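Corkden Household Textile Care Labels Corpus

Data card, release 2

Summary

The Corkden corpus is a collection of care instructions transcribed from labels sewn into household textiles: towels, bed linen, tablecloths and curtains. It contains 3478 label records drawn from 122 product lines. Text is provided in the original language of the label, together with an English translation where the original is in another language.

Intended use

The corpus is intended for the study of short instructional writing and for the comparison of wording across languages. It should not be used as laundering advice. Labels are recorded as printed, including those that contradict themselves.

Contents

Each record holds the label text, the language, the type of article, the stated fiber content and the care symbols written out in words. Line breaks are kept. Spelling errors are kept and flagged in the notes field.

Languages

Labels appear in 6 languages. Records with more than one language on a single label are split by language and share a label number.

Collection and review

Transcription was carried out at the Storport office. Every record was typed twice, and differences were settled by the language editor. Records that could not be settled are marked "unclear" and excluded from the default file.

Known limitations

Towels are heavily represented. Curtains are few, and most of their labels are short. Fiber content is taken from the label and was not tested.

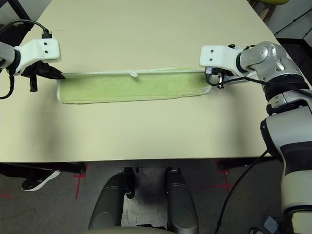

Felicja Lis writes that the Polish records treat "do not wring" and "do not twist" as one instruction, and asks that they be kept apart in the translation field. The correction is scheduled for the October update.

Contact

Errors may be reported to the Corkden editors with the label number and the corrected text.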